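Cell 2 notebook, bench side
July 24, 2023
Entry by N. Lykkegaard. Present: Senyo Odoi (morning), Lutz Baumgart (after lunch)

Carried over from Friday: left arm dropping out of its hold position on long runs, right wrist camera losing its stream when the elbow is near full extension. Both logged by Olga, neither reproduced on demand.

Left arm first. Powered down at the wall, discharged, removed the two screws on the gripper mount and checked for play. None at the mount. Slight play at the finger carriage, same on both fingers. Carriage screws were under torque. Backed them out, cleaned the threads, put them back with the medium threadlocker. Old threadlocker was mostly powder. The Mirnano sheet says to replace the screws each time the carriage is opened; we have no spares in the drawer, so the old ones went back in. On order.

Re-zeroed the left gripper from the closed stop. Zero had shifted 3 counts from the value on the card. New value written on the card and in the Clivard config. Senyo found the config on the cell PC was not the one in the repository – somebody had edited it locally and not committed. Diffed the two. Only the gripper force limit differed. Kept the lower value, committed, tagged.

Hold test, left arm, gripper closed on the test block: 300 seconds, no drop. Repeated with the ribbed cover pulled back toward the wrist, as it had been riding up. No drop. Not convinced the fault is the gripper at all. The log from Friday shows a bus timeout before the joint error, and that points at the connector or the supply. Reseated the left connector at the table edge. The thin wires have no strain relief worth the name. Lutz to print a clamp.

Right arm. Camera cable is the known suspect. Swapped it end for end, no change. With the elbow opened out by hand and the stream running, flexing the cable at the elbow gave dropped frames every time. Flexing it at the wrist did nothing. So the break, or the bad crimp, is at the elbow bend. Fitted the spare from the Zurnitz box. It is longer than the old one and leaves a loop under the second link. Tolerable for now, but it must be kept off the toothed rail. Do not cable-tie it tight to the elbow housing, that is how the last one went.

Ran the stream for 330 seconds with the arm cycling between home and the tray. No dropped frames. Camera bracket checked, screws tight. Extrinsics not redone; the bracket was not loosened. Eckhard may disagree.

Table layout put back to the Painemal set: three-tier rack rear left, compartment tray to its right. Neither is fixed down. The rack creeps if a finger catches a shelf, and the taught poses assume it has not. Proper answer is locating pins through the printed surface. Lutz says pins will mark the table. It is already marked.

Re-taught the approach to the back row of the tray. The old pose came in low and the fingers touched the divider. Raised it, reduced the approach speed, saved as a new pose and left the old one in the file until Olga has seen it. Front row poses not touched.
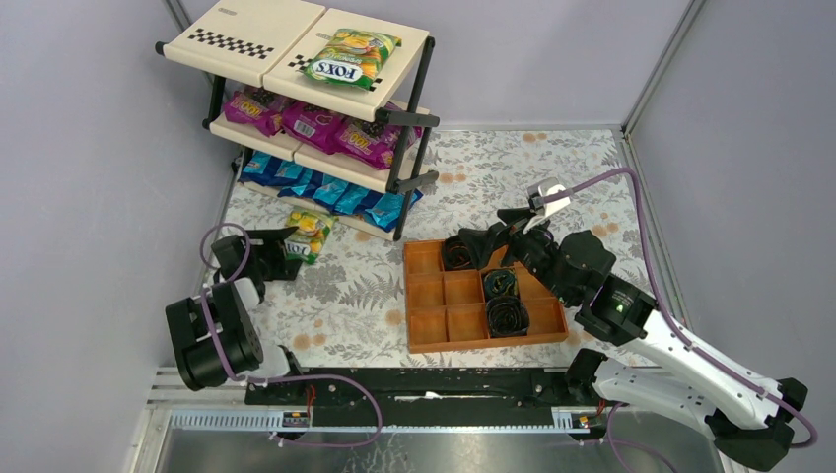
Cell 2, Painemal layout. Right gripper over the back row of the tray, left gripper beside the packet in front of the bottom shelf.

Left arm cover still rides up when the arm reaches in across the table edge. It wants a strap at the lower end. The left cable loop hangs over the front edge and should be brought back behind the beam before anyone leans on it.

Open:
Carriage screws, left gripper – ordered, Senyo
Connector clamp, left side first – Lutz
Shorter camera cable for the right arm – ask Zurnitz for the price on 2
Cover strap – me
Extrinsics check, right wrist – Eckhard, before the August runs
Rack pins – undecided

Cell left powered down, both arms at rest, key in the drawer. Olga has it from tomorrow morning. If the left arm drops again, save the bus log before restarting anything.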